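Quem somos

A Renura começou numa garagem de Lullach, com um braço robótico em segunda mão e muita vontade de o pôr a fazer coisas úteis. Hoje ensinamos robôs a arrumar bancadas de oficina, e gostamos de contar também o dia em que correu mal — foi com ele que aprendemos a trabalhar.

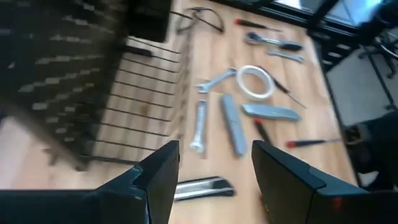

Em novembro, durante uma demonstração em Garnedgate, uma garra perdeu o sinal do sensor de força e continuou a fechar. Ninguém se magoou, felizmente, mas ficámos quase 14 segundos à espera de que o braço parasse, e são segundos muito compridos, acreditem! Desde então levamos a sério cada objeto que entra na bancada. Um rolo de fita perdoa um aperto a mais; um x-ato mesmo entre os dedos da garra, já pede outra conversa, e foi por aí que reescrevemos os limites de força.

O projeto Baran nasceu dessa revisão. Fizemos 200 ensaios de paragem, mudámos o cabo do sensor e pusemos três pessoas a rever cada alteração antes de os braços voltarem a mexer. 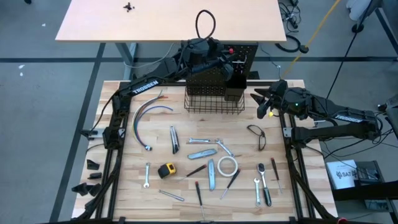

Reynaldo Umali escreveu-nos depois de ler o relatório da avaria e perguntou se a paragem também funciona quando falha a rede, e não só o sensor. Funciona, Reynaldo, e a sua pergunta passou a fazer parte dos nossos testes — venha visitar-nos quando quiser.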